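Other driver left the country after hitting my car. Is his employer just brushing me off?

Asked in Traffic and Accidents
Posted by Fouad Belkadi

In March a man pulled out of the Priro rental lot in Tarnberg and hit the left side of my car while I was waiting at the light. The police came and wrote it up, and he got a ticket for failure to yield. My neck was sore for a while, but I'm fine and I'm not asking about an injury claim.

The driver is from overseas and was here for a few months working for a company called Fetura. He gave me his card, a phone number and the rental agreement number. Two weeks later the number was dead, and Fetura told me he had "completed his assignment and returned home." They also said he was in the car on his own time, so it has nothing to do with them. I have my doubts. It was 10:40 in the morning and he had a Fetura badge around his neck.

Kabbaj is the insurer on the rental. They say they can't accept fault until they have a statement from him, and they can't reach him. It's been 148 days. My own insurance paid for the repair minus my deductible, which leaves me out $975 plus $200 for towing.
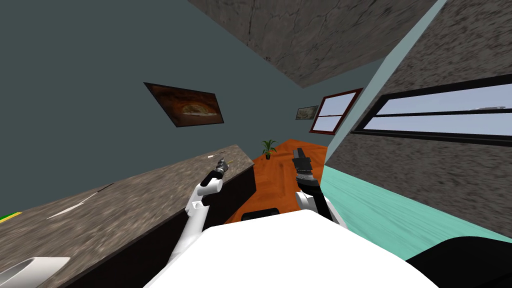 White robot arm reaching toward a countertop. Computer rendering.

A friend of mine says he probably had some kind of immunity and I should let it go. I find that hard to believe for a guy who works for a private company. Can he really dodge this by getting on a plane? And is Kabbaj allowed to sit on it until he feels like calling them back?

I have the police report, photos of both cars and the name of one witness, a woman who was behind me at the light.

Posted by Nilmini Mondal

I handled auto claims for a long time (not for Kabbaj, and not in your state, so check whatever I tell you against your local rules).

First, the immunity thing. Your friend has been watching the news. Diplomatic immunity is for accredited diplomats and certain staff of foreign missions, sometimes their families. A contractor on a work visa doesn't get it for having a foreign passport. If he'd had it, I would expect it to be in the police report, so look, but I'd be very surprised.

Second, "we can't reach our driver." I used to hear this from other carriers all the time and I never thought much of it. An insurer would like a statement from its driver. It can still decide fault from a police report, photos and a witness. Has anyone at Kabbaj called your witness? My guess is no. Ask them in writing, and ask for the date they called her.

Then write to them again, on paper, certified mail. Keep it to one page:

Your claim number and the date of the crash.
What you are owed, $1,175, with the repair invoice and the towing bill attached.
A request that they accept or deny fault in writing, with the reason, by a date you pick.
A line saying you'll file a complaint with the state insurance department if you hear nothing.

Please don't phone. Phone calls are where these claims go to sleep.

Third, your own insurer. They paid for the repair, so they very likely have the right to go after Kabbaj for it, and your deductible usually gets asked for in the same demand. It's called subrogation. Ask your adjuster whether it has been opened. I've seen plenty of files where everyone assumed it had been and it hadn't. Find this out before you do anything else, since the two of you shouldn't be chasing the same money separately. The towing may or may not be in there, depending on who paid the tow company.

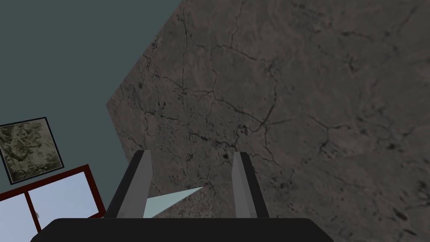 More replies

Posted by graywagon

good luck with that. same thing happened to my brother in law and he never saw a dime. these companies fly people in and out and its always "on his own time". I wouldn't spend another stamp on it. If it was me I'd go down to the Fetura office and stand there till somebody comes out

Posted by plainfiler

I wouldn't stand in anyone's lobby, and I don't buy that it's hopeless either. A brother-in-law story with no details doesn't tell us much.

Some things I'd add to Nilmini's answer, which is mostly right.

The badge proves less than you want it to. People wear them to lunch. What would matter is who rented the car. If the Priro agreement is in Fetura's name, or on a company account, "on his own time" gets a lot weaker. You have the agreement number, so ask Priro who the renter was. They may refuse – in that case put it in the letter to Kabbaj, who have the contract in their file. 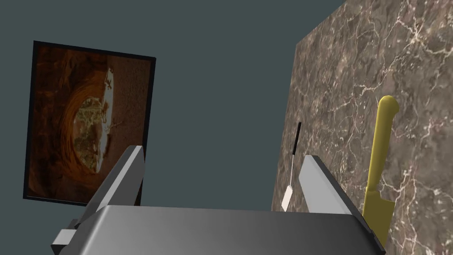

Gripper with its two grey fingers spread apart, rendered view.

On small claims: yes, you can usually sue a person who has left the country. The trouble is serving him. Some states let you serve an out-of-state driver through a state office after a crash on their roads, but whether that reaches someone overseas is a question for the court clerk, and clerks will tell you about forms and fees and nothing beyond that. Filing in my county costs almost $100, and you may pay again for service. Then you'd have a judgment against a man in another country, which I'd call a nice piece of paper unless the insurance covers it.

So I'd treat the lawsuit as the last stop. Before that, look up the deadline for property damage claims in your state. It's typically counted in years, but don't take my word for it. Waiting on Kabbaj doesn't necessarily stop that clock, whatever their adjuster says on the phone.

Also, did he pay the ticket? The court record should show it. Don't get too excited if he did. Many courts won't let a paid ticket be used as proof of fault in a civil case, though I've seen adjusters change their tone when it was mentioned.

Comment from Fouad Belkadi

Thanks, both. I called my own adjuster (sorry, I know, I followed up by email) and the subrogation was never opened. She says it's open now. I'll believe it when I see the letter. Witness says she hasn't heard from anyone at all. Certified letter to Kabbaj goes out tomorrow morning, and I've asked Priro whose name is on the contract.

Comment from Nilmini Mondal

Get the subrogation reference number from her and put it in the letter.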